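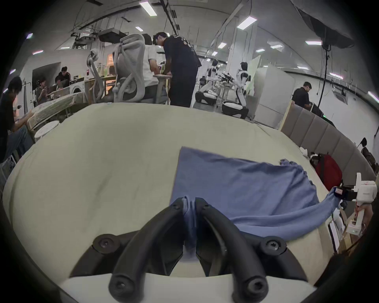 Cotton shrinks most the first time it is washed, and Kamran Heydari holds that any tailor who skips that first wash is handing the problem to the customer. Hooman Shojaei agrees with him on that much. Where the two part ways is on what to do afterward.

Shojaei has run a small alterations and shirt-making shop in Brestville for 22 years. He learned the trade from an uncle, took over the lease when the uncle's eyes went bad, and still works at the same cutting table. He makes 4 shirts in a good week. The rest of his time goes to hems, zippers and jackets that fit their owners ten pounds ago.

"People think the sewing is the hard part," he said. "Sewing is an hour here, an hour there. Getting the cloth ready takes days, and I can't bill for days."

He buys most of his shirting from Tehrani, a wholesaler that ships it on bolts of 40 yards. When a bolt comes in he cuts off a test piece a yard long, marks it with thread at both ends, and washes it the way he expects the customer will, which is to say too hot. Then he dries it and measures again.

"If it loses an inch, fine, I know what I have," he said. "If it loses 2, I call them. I had one bolt that lost more than that and came out shaped like a kite. I sent the whole thing back."

Once he trusts the bolt, he washes enough for the order and hangs it over a rail. Heydari, who cut patterns at the Stedow mill before it closed and now fills in at the shop in the fall, would press it at that point with plenty of steam. Shojaei won't. He wants the cloth to dry without any pull on it, and only then does he square it up by hand, tugging gently on the bias until the crosswise threads run straight.

"Kamran says I'm wasting an afternoon," Shojaei said. "He came up in a mill. In a mill you have a machine for that. I have two arms and a table."

Asked how he can tell when the grain is straight, he said he pulls one thread out near the cut end and looks at the line it leaves. If the line runs parallel to the edge of the table, he leaves the cloth alone. If it doesn't, he goes back to the short corner and pulls some more.

He has tried other ways. For a while he sent his cloth to Prostitz, a laundry across town, and let them do the wash and the finishing. It came back flat and clean and a little off square, and the shirts he cut from it twisted at the side seam after a month of wear.

"That was my mistake, I didn't check it," he said. "One customer brought his back three times before I figured it out. I made him a new one."

October is his busiest month - weddings, mostly, and people getting winter coats out of the closet. He stops taking shirt orders then and doesn't start again until the coats are gone. The waiting list last fall had 94 names on it.

He doesn't plan to hire. He did take on a student once, for a summer, and she was good with a needle but didn't care for the washing and the waiting.

"She asked me why I don't buy it already shrunk," he said. "You can. It costs more and I would still wash it."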